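**July, evening**

Spent the afternoon sorting odds and ends with Maëlys. We started at 2 and stopped when the light went. The big drawer is done, which leaves the cupboard and the shelf by the door. She found 31 pence and a bus ticket to Bernen from last year.

The bricks are going to Simin for her nephew. I said I'd wash them first and put them in a proper bag.
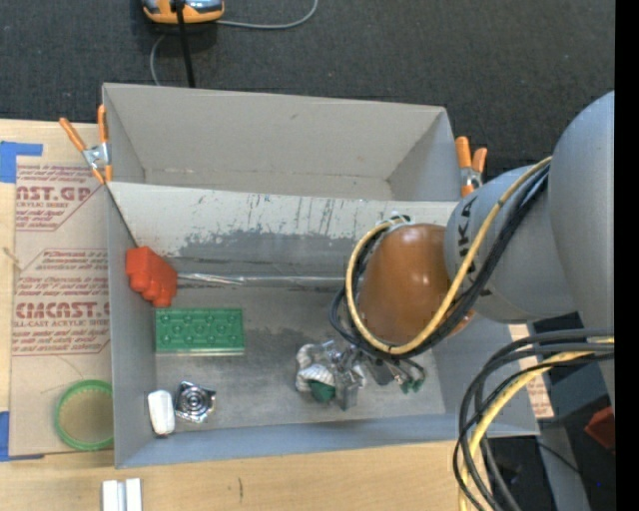
*Red brick and green plate in the grey box, green ring left out on the cardboard.*

I want to keep the cardboard from the acrylic sheet, as it saves the table. Maëlys thinks we have enough cardboard. We left it where it was.

Had soup afterwards and rang Simin, who can collect any evening after six. Must buy freezer bags, the large ones, and ask at Heydari whether they still do the small tubs in packs of 50.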